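Caderno da oficina – novembro, fim da tarde

Volto hoje ao assunto da roda traseira da Trerneo, que já me roubou mais serões do que eu queria admitir, e escrevo com algum vagar porque da última vez deixei só duas linhas garatujadas e depois ninguém percebeu o que eu tinha feito (nem eu, para dizer a verdade).

Ponto de partida: a bicicleta veio com queixa de um estalido a subir, sentado, em mudanças leves. De pé não se ouve. A primeira ideia de toda a gente é o movimento pedaleiro, e foi também a minha. Desmontei, limpei, massa nova, apertei ao binário da ficha, e o estalido continuou lá, contente da vida. Passei ao espigão do selim, aos pernos do selim, ao dropout. Nada. Só depois é que me lembrei de trocar a roda traseira pela de treino, a velhinha Hivex que está sempre pendurada à entrada, e fez-se silêncio. Fica o recado para mim mesmo: trocar a roda primeiro, que são dois minutos.

Com a roda no centrador, a história ficou mais clara. Empeno lateral quase nenhum, salto também não, mas a tensão dos raios do lado oposto à cassete estava uma miséria. Dos 36 raios, 8 tinham tensão tão baixa que se moviam com dois dedos, e todos desse lado. O cruzamento dos raios estava seco e marcado, com aquele pozinho cinzento que aparece quando o metal anda a roçar. Uma gota de óleo em cada cruzamento calou quase tudo, mas isso é tapar o sol com a peneira e eu queria resolver.

O que fiz, por ordem, para quem vier atrás:

Aliviei tudo por igual, um quarto de volta de cada vez, até ter a roda sem tensão nenhuma que se visse. Limpei as cabeças e as roscas, pus óleo de linhaça nas cabeças (continuo a gostar mais dele do que das colas modernas, e já sei que nem todos concordam cá em casa). Depois subi a tensão em voltas completas ao aro, sempre a começar no buraco da válvula, e a cada volta apertei os pares de raios com as mãos para assentarem.

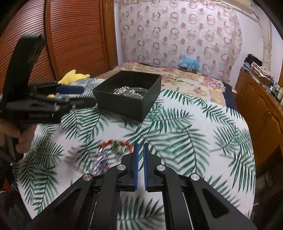
Foi nesta fase que percebi que o guarda-chuva do aro não estava centrado. Faltava puxá-lo para o lado da cassete, e o medidor dizia-o sem margem para dúvidas, embora a olho me parecesse tudo bem. Cinco minutos de conversa comigo próprio e lá voltei atrás meia volta de um lado, meia do outro. Ficou no sítio à segunda tentativa – à primeira exagerei, como de costume.

Nota sobre as fitas de aro: a que lá estava tinha dobrado sobre um dos furos. Pus uma Ayala nova, mais larga, e gostei de como assenta. Custa um bocadinho a passar na zona da válvula, convém furar com a ponta quente e não com a navalha, que rasga. Ainda temos 5 rolos na gaveta de baixo. Convém encomendar antes do Natal, que é quando aparece toda a gente com as rodas de inverno.

Ensaio na rua: levei-a à subida de Clerencombe, que para isto é o melhor laboratório que temos, com aquela rampa final em que uma pessoa não tem outro remédio senão ir sentada na mais leve. Fiz 30 minutos, a insistir nos sítios onde antes estalava. Ouvi os primeiros metros a queixarem-se um pouco, coisa normal de raios a acomodar, e depois só pneu e a minha respiração, que também já teve melhores dias. Desci com calma, travei a fundo duas vezes de propósito e a roda continuou calada.

De volta ao centrador, tinha perdido uma nadinha de tensão em três raios. Corrigi, tornei a apertar os pares, verifiquei o centro. Está bem, embora eu quisesse vê-la outra vez depois de uma semana de uso a sério.

Por fazer: anotar na ficha as tensões finais dos dois lados (estão a lápis na tampa da caixa dos niples, não deitem fora!). Ver se a roda dianteira do mesmo conjunto sofre do mesmo mal, que se foi montada pela mesma mão é bem capaz. E devolver a Hivex ao gancho com o pneu cheio, que a encontrei outra vez em baixo.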